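How to Paint a Fake Stone Tabletop (Dark Gray with White and Rust Veins)
by Mavis Lindgren

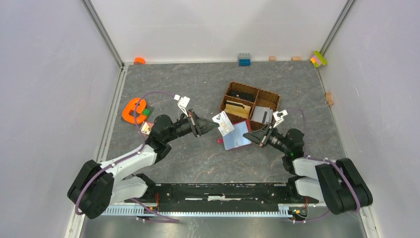

Drarkitz, 2018-07-30

Dark gray with thin white and rusty brown veins is my favorite stone look to paint, and it's the one I get asked for the most, so I'm finally writing the whole thing down. I did my first one in January on an old coffee table with a water ring the size of a dinner plate. It took three tries. The first looked like a road map, the second looked like bacon, and the third is still in my living room with a lamp on it.

You don't need to be able to draw. You do need patience between coats (I'm terrible at that part, so if I can do it you'll be fine) and a spot where you can leave the table alone for most of a weekend.

What you'll need

Sandpaper, 100 grit and 220 grit
Wet-sanding pads, 3000 grit
A bonding primer, gray if you can get it
Flat latex paint in black, white and a medium gray
A small bottle of burnt sienna craft paint
Glazing liquid
A natural sea sponge, the lumpy kind
One long skinny artist's brush (ask for a script liner)
A turkey feather, optional but so much fun
A soft 2-inch brush that has never been used for anything else
Clear water-based topcoat
A spray bottle, paper plates, rags

I use Ostum primer and Plendinum topcoat, and I buy both at Dvorak because it's on my way home. Whatever bonding primer and clear coat your store carries should do the job as long as they're both water-based. I tried an oil topcoat once over white veins and they went the color of weak tea within a month.

Step 1. Get it clean and scuff it

Wash the top with dish soap and warm water, rinse, and wash it again if it came from a kitchen. Grease hides along the edge where people rest their arms. Let it dry all the way.

If there's shiny varnish on there, go over it with the 100 grit until the shine is gone, then smooth out the scratches with the 220. You aren't trying to get to bare wood. You just want it dull all over. Tilt your head and look across it toward a window and the shiny patches will show themselves. Vacuum, then wipe with a damp rag, then go have lunch.

If you have dents or a chip at a corner, fill those now and sand them flush. Paint will not hide a dent. I keep hoping it will!

Step 2. Prime

Two thin coats, rolled with a little foam roller, following the can for drying times. Gray primer saves you a coat of base color later. Don't forget the edge. A stone slab has the pattern running over the side, and a plain painted edge gives the game away faster than anything else on the table.

Step 3. The base coat

Mix your black and medium gray until you have something a bit darker than you think you want. The sponging in the next step lightens it up quite a lot. Roll on two coats. When it's dry it'll look like a chalkboard and you'll wonder what you've done to your table. Keep going.

Save some of this mix in a jar with a tight lid. I mean it, save more than seems reasonable. You'll use it for fixing veins, and matching it a second time is a miserable way to spend an evening.

Step 4. Sponge in some clouds

Squirt three puddles on a paper plate: your base mix, the plain medium gray, and the base mix with a dab of white in it. Add glazing liquid to each one, equal parts, and stir. The glaze keeps everything workable so you can push it around.

Wet the sponge, squeeze it out hard, and pick up a little of two colors at once. Dab, turn your wrist, dab again. The wrist turning matters, or else you get the same sponge print marching across the table like a rubber stamp. Work in drifts that run on a slant from one corner toward the other. Real stone has a direction to it, and a slant looks more natural than straight across.

While it's still wet, mist it very lightly and whisk over it with the soft dry brush. Barely touch it. The edges of the dabs go blurry and suddenly it has some depth. This is my favorite five minutes of the whole project.

Leave some areas nearly plain. I can't say this enough, because everyone (me included) wants to fill every inch.

Let it dry overnight.

Step 5. White veins

Thin a little white paint with water and glaze until it's like heavy cream. Load the liner brush, hold it way out at the end, and drag it toward you while rolling the handle between your fingers. It should feel as if you don't have much control. If you're gripping it like a pencil, your veins are going to look like handwriting.

Things I've learned about veins the hard way:

They wander. They don't curl. Think of a crack in a sidewalk more than a piece of string.

They change thickness, and sometimes fade out completely and pick up again a few inches later.

They split into a Y and the two arms go off in mostly the same direction. Try not to let them cross in a neat X.

They run off the edge. Take the brush right over the side and down.

Keep them thin. Mine got about twice as good when I started stopping at half the number I'd planned.

As soon as you've done a foot or so, soften one side of the vein with the dry brush and leave the other side crisp. If you hate one, wipe it off right away with a damp rag. If it's already dry, dab over it with that jar of base mix you saved.

The feather is for wispy bits. Dip the edge in the thinned white, comb it with your fingers so it separates, and drag it along next to a vein you already like.

Give this 30 minutes before moving on.

Step 6. The rusty ones

Burnt sienna straight out of the bottle is too orange. Put a drop of your black mix into it and plenty of glaze. Run a few rust veins beside the white ones, crossing over now and then, with one or two going off by themselves. You can also put a faint rust stain in the crook of a Y with your fingertip, then smudge it until it's almost gone.

Go easy! This was the bacon problem. When I step back I want to notice the gray first, then the white, and find the rust a little later.

Walk away for an hour and look at it again from the doorway before you decide it's finished. Up close everything looks wrong.

Step 7. Topcoat

Wait a full day. Then three or four thin coats of clear, satin or semi-gloss, with a good foam brush and long strokes all the way from end to end. Don't go back over a spot that's started to set or you'll get drag marks. Between coats I rub it very lightly with 220 and wipe off the dust.

After the last coat, leave it for two weeks if you can stand to. Then wet one of the 3000 grit pads with a drop of dish soap in the water and polish in small circles. It takes off the little dust nubs and gives a soft, slippery finish that feels a lot closer to stone than fresh clear coat does. Wipe, dry, done.

Some questions I get

Can I do this over laminate? Yes, but be fussy about the scuffing and give the primer an extra day.

Will it take a hot pan? No. Use a trivet. It's paint.

Can I do a kitchen counter? I've done one small stretch by a coffee maker and it's held up fine. I wouldn't put it next to a sink.

What if I want it lighter? Swap the base for medium gray and make your veins charcoal and rust. Same steps, same wrist turning. Try it out on a scrap board first, primed the same way as your table, and keep the board for practicing veins on before you start each session.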